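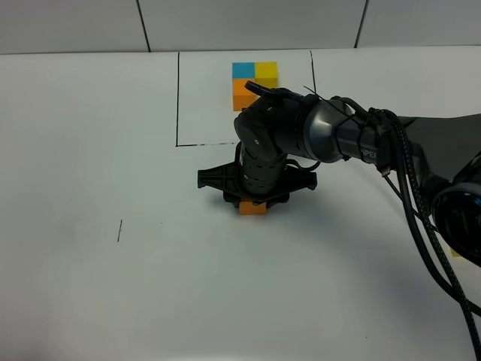

Thursday, January 5, 2023

Stotetti workshop, paper bench. Hymnals and service books from the Jalali Street congregation, second batch.

Work resumed on item 2818, the bound choir book with the green cloth spine. The text block has 70 leaves, all present. Leaves 1 through 9 are detached from the sewing, and the first gathering was at some point fixed to the board with pressure-sensitive tape. The tape carrier came away with a warm spatula. The adhesive beneath it has stained the gutter of the title leaf and will not be pursued further. The first verse of the opening hymn is legible on both sides, and the congregation has asked for use, with appearance a distant second.

Surface cleaning was completed on the detached leaves with a soft brush and a soot sponge. Pencil marks were left alone throughout. Most are breath marks and verse numbers, with a few initials in the upper corners, and they are the only record we have of which verses were sung at the evening service before the revised order was adopted. On leaf 4 the third verse is struck through in ink and restored in pencil in a different hand. Entered in the Indside catalog under annotations, with a cross reference to the minister's copy, item 3447, where the same verse is missing from the index.

Question sent out before lunch: whether the loose sheet found between leaves 22 and 23 belongs with the book. It is a funeral order, printed on one side, with no year. The paper is thinner than the hymnal stock and has taken an offset from the facing page, so it has been in that position for a long time.

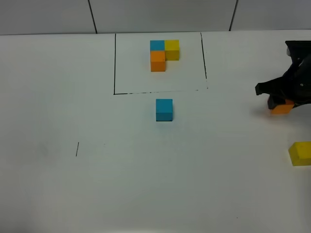

Saron Adugna replied that the sheet should stay where it was found, in a folded sleeve, and should not be moved to the ephemera box. Her reasoning was that the hymn on leaf 23 is the second one listed in the order, and a reader who opens the book at that place ought to meet the two together. She also asked that the sheet receive its own number, with the parent item given in the location field.

Agreed and done. The sleeve is the Baveo polyester, cut short at the fore edge so that it does not catch when the pages are turned. The extra thickness at the spine is slight. If it proves troublesome after sewing, the sleeve can be hinged to a stub.

Guarding of the first gathering was begun in the afternoon. Wheat starch paste, thin, with the lighter of the two tissues. The heavier tissue was tested on a blank endleaf and cockled badly as it dried - not to be used on this paper again. Four folds guarded and left under blotter and light weight.
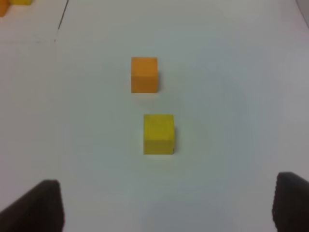
Abenezer Jemal

Continuing after the break. The remaining folds were guarded by closing time. The gathering was not opened for inspection, and the weight stays on overnight.

Notes on the minister's copy, 3447, while it was out for comparison. The order of service for the blessing of the new hall is pasted to the rear board, 36 lines, with the names of the readers written beside each lesson. Two of the names also appear in the November register as choir members. The third could not be matched. The spelling differs between the board and the register, and both have been recorded as written, with no attempt to correct either. 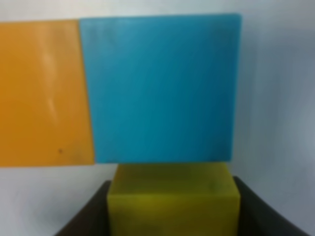
The joint on the same volume is weak at the head and should be supported before it is lent for the anniversary service. A reback is not warranted. Toned tissue along the outer joint would be enough if the book is used on a cushion and opened by one reader only.

Outstanding: sewing of 2818 once the guards are dry; number for the funeral order; toned tissue to be mixed, brown, slightly darker than the last batch; ask the congregation which edition they will be singing from, as the tune for the closing hymn is different in the two books.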